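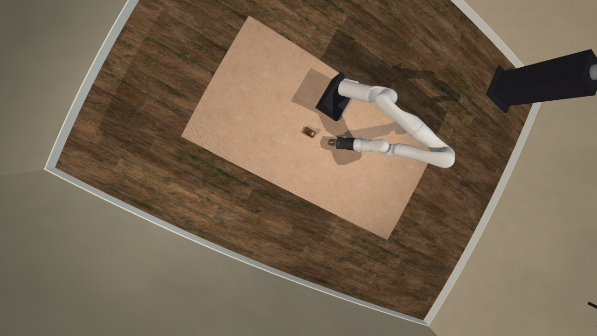
Blair MacLeish thinks most people sand their floors too soon, and wrote to this page in February to say so. The letter drew more mail than anything else we ran this year, so I took it to Kenna Cruickshank, who has been repairing floors and furniture in Ovanton for 30 years.

She read it twice at her workbench and handed it back.

"Blair's right about the sanding," she said. "I don't agree about the wax."

Cruickshank rents the back half of a former feed store on Jardine Street. She learned the trade from an uncle in Undau, who paid her in lunches for the first two summers and then, she says, in slightly better lunches. She works alone now and takes on one floor at a time. Tables and chairs she fits in between.

I asked what people want when they first call her.

"They want it to look new. I ask them when they last washed it, and there's a pause." Plenty of floors that come to her as sanding jobs need a bucket of warm water, a little soap and a day on hands and knees. She charges for the visit either way. Last winter a couple had already booked a sander when she talked them into cleaning one room first. They canceled the machine and did the rest of the house themselves.

"I lost that job," she said. "They've sent me 4 since."

Her objection to a full sanding is simple. Old boards have only so much wood above the tongue, and each pass takes some away. She has seen floors where the nail heads were showing and the next pass would have gone through. Stains she will treat one by one. Gaps she mostly leaves alone, unless there is a draft.

Tabletops are a different kind of argument, and one she has more often.

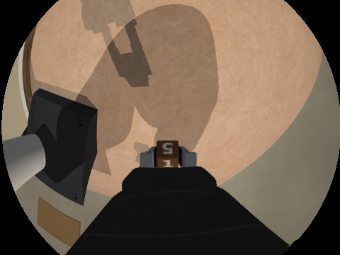 *Fine lines across a light-colored tabletop.*

"People will live with a scratched floor, but a scratch on a table bothers them three times a day," she said. Her advice is to wait a year. If the mark still bothers you after that, bring it in. Most people don't come back, and she has never asked them why.

She is stricter about heat and water. A hot dish set straight on a finish can leave a white bloom, and she would like everyone to stop trying mayonnaise on it. Sometimes it helps a little. More often she has to clean off the mayonnaise before she can start.
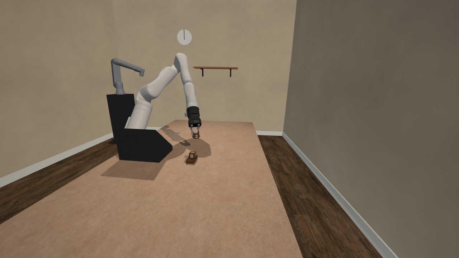 On wax, she and MacLeish part ways. The letter recommended a coat every month. Cruickshank thinks that once a year is plenty for a table, and that a floor in daily use may be better with none at all – it depends on what is already there. She keeps a shelf of old cans, most of them bought by customers and left behind, and she opened one for me. It smelled like a school hallway.

"Wax over dirt is just dirt you can't get at," she said. "I spent 7 days last year taking wax off a dining room. The wood underneath was fine."

I asked whether she follows her own rules at home. She said the kitchen floor gets swept, the table gets wiped, and the chairs are waiting for glue. One of them has been waiting since her daughter was in high school.

She would still like to meet MacLeish. I said I would pass that on, and she wrote her number on the back of the letter.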